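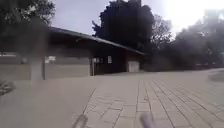 Keeping water off the wall: Ritu Bisht on eaves and paving

Home Articles Interviews Archive Contact

3/17/26

Ritu Bisht has surveyed low-rise buildings for 12 years, most recently for the Trelstead practice, and spends much of that time looking at the bottom of walls. Damage there, she says, usually starts at the roof edge.

"People ask me about paint and sealant. I ask them how far the eave projects and where the drip line lands." On a single-story building with a deep overhang, most rain clears the wall entirely. The remaining problem is splash. Water falling from an ungutted roof hits hard paving and rebounds, and on stone it rebounds higher than on gravel.

Her usual fix is a gravel strip under the drip line, 30 inches wide, with a perforated pipe below it. Beyond the strip she wants the slabs to fall away from the building at 2 percent. "Less than that and you rely on the slabs being perfectly flat – they never stay flat."

Joints are a separate matter. Bisht prefers open sand joints to mortar on large slabs, as the slabs can be lifted and reset when the bed settles. Charoen Phetsri, who lays stone at Nevside, agrees only in part. "Sand washes out near a downspout. I use mortar for the first four rows and sand after that." Bisht accepts the point but would move the downspout.

On gutters, she is less firm than her reports suggest. A gutter that is cleaned every August works well. One that is never cleaned concentrates the overflow at a single point, and the wall below it takes more water than it would with no gutter at all.

She checks the fall with a level and a straight board, then pours out a bucket of water near the door. "The level gives me a number for the report. The bucket shows me where the low slab is."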